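Speckled Flooring: Care and Cleaning FAQ
Last updated June 7, 2023

What is the difference between terrazzo and speckled vinyl?
Terrazzo is stone chips set in a cement or resin binder, then ground flat. Speckled vinyl is a sheet or tile with the fleck printed or pressed in. From standing height the two can look alike, particularly in pale colors.

How often should a pale floor be mopped?
Dust mop daily. Damp mop with a neutral cleaner up to 4 times a week in busy rooms. Do not flood the surface – standing water gets into seams and joints.
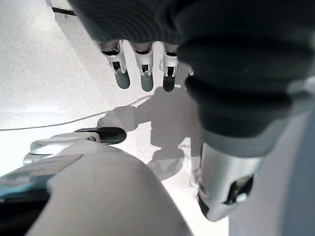 Vinegar and other acids should be kept off terrazzo. They etch the cement binder and any marble chips, and the dull patches can only be removed by regrinding.

Why does my floor look patchy under bright light?
Usually detergent residue. Rinse twice with clean water and let the floor dry before judging it again.

Can I order a matching tile for a repair?
Yes, if the batch is still held. Quote the color number (pale gray fleck is 739) and send an offcut to Hedvika Tóth at the Dodthorpe counter. Batches vary – lay a loose tile next to the old floor before gluing.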